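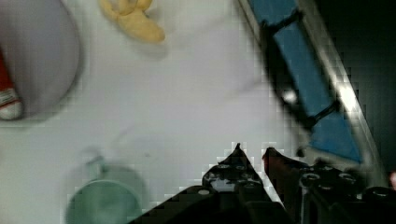 What should be on the table before the children sit down to the Pringle play food sorting set?

Only the shallow dish and the pieces for that round. Everything else stays in the storage bag until it is called for.

Section 4. Setting Up the Sorting Table

Read this section once before your first session. After that, the short list at the end of the section is enough for most people.

4.1 Choosing the surface

Use a smooth, plain table in a pale color. White or light gray works well. Patterned tablecloths make it hard for younger children to see where one piece ends and the next begins, and the lighter pieces get lost on wood grain.

Table height should let a seated child reach the middle of the table without standing. If the child has to lean, move the chair before you move the pieces.

NOTE: A tray with a raised edge can be used on the floor in place of a table. Follow the same steps and skip 4.2.

4.2 Preparing the table

1. Clear the table.
2. Wipe it with a damp cloth and dry it. Play food slides on a wet surface and the paper cards will curl.
3. Check for crumbs of real food. See the caution under 4.6.
4. If the table is on wheels, lock all the wheels. If it has a drop leaf, check that the leaf is latched.
5. Leave a hand's width clear along every edge.

CAUTION: Do not set up next to a stove, heater or radiator. The soft pieces lose their shape when they get hot and will not go back.

4.3 Placing the dish

The dish is where sorted pieces go. Any shallow bowl or plate will do if you have misplaced the one from the box. It should be wide enough to hold five pieces without stacking.

1. Set the dish to the left of the child, or to the right if the child is left-handed.
2. Push down on the rim in two or three places. If the dish rocks, put a folded napkin under it.
3. Keep the open part of the table in front of the child. This is the picking area.

A dark or medium-colored dish is easier to work with than a white one. Children using a white dish on a white table tend to put pieces down beside it.

4.4 Setting out the pieces

Your box holds 55 pieces: 51 foods and four spares. Do not put them all out. Start with one fruit and one packaged item, such as a banana and a can, which differ in both shape and color.

1. Take the two pieces from the bag.
2. Put the fruit in the picking area, well away from the dish.
3. Put the packaged item in the dish as a sample of what belongs there.
4. Say the name of each piece out loud and have the child repeat it.
5. Ask the child whether the fruit belongs in the dish with the packaged item or should stay out on the table.
6. Add pieces one at a time. Ten is the most we suggest for a child under four. Older children can manage 15.

Cans and bottles can be laid on their side or stood up. On their side they may roll, so lay them in the dish and keep them off the bare table.

NOTE: Bananas are used in the first round because most children already know the word. If yours does not, start with whatever fruit is eaten at home.

4.5 Changing the rule

Once the child can sort fruit from packages without help, change what the dish is for. The pieces stay the same.

Color round: only red pieces go in the dish. Pieces with more than one color cause arguments. Decide before you start whether a red and white piece counts as red, and stick to it for the whole round.

Shape round: only pieces that roll go in the dish. Let the child test each one.

Breakfast round: only foods the child eats in the morning. There is no answer card for this one.

Empty the dish between rounds. If pieces from the last rule are left in it, the child will try to match those and get confused.

A round should take five minutes or less. Stop after three rounds, or sooner if pieces start to get thrown.

4.6 Safety

CAUTION: Small parts. The four spare pieces are the cherry, the olive, the garlic clove and the bottle cap. Keep them away from children under three. If you run sessions with mixed ages, take these four out of the bag altogether.

CAUTION: Play food and real food must not be on the table at the same time. Snack should be finished and cleared away first.

Throw away any piece that has split or has bite marks that go through the surface. Replacement pieces are listed in Section 7 under the Zeltby refill packs.

4.7 Clearing up

1. Ask the child to hand you the pieces one by one, naming them.
2. Wipe each piece with warm water and a little dish soap. Do not put them in the dishwasher.
3. Dry them on a towel for at least an hour. The hollow pieces hold water around the seam, so squeeze them gently before you put them down.
4. Wash and dry the dish.
5. Put everything back in the bag with the heavy pieces at the bottom.

Groups that use the set every day should do a full wash of all pieces on Friday and leave them out over the weekend.

4.8 Short list

Table wiped and dry
Wheels locked
Dish on the child's side, not rocking
Two pieces to start
Spares out of the bag if anyone is under three
No real food

Sets packed before February have the older answer cards, on which the tomato is listed as a vegetable only. Either answer should be accepted. New cards can be requested from Stella Rashidi at Teltine, using the order form in the back of this guide. Please give the lot number printed inside the lid.

Continue to Section 5 for group play with two dishes.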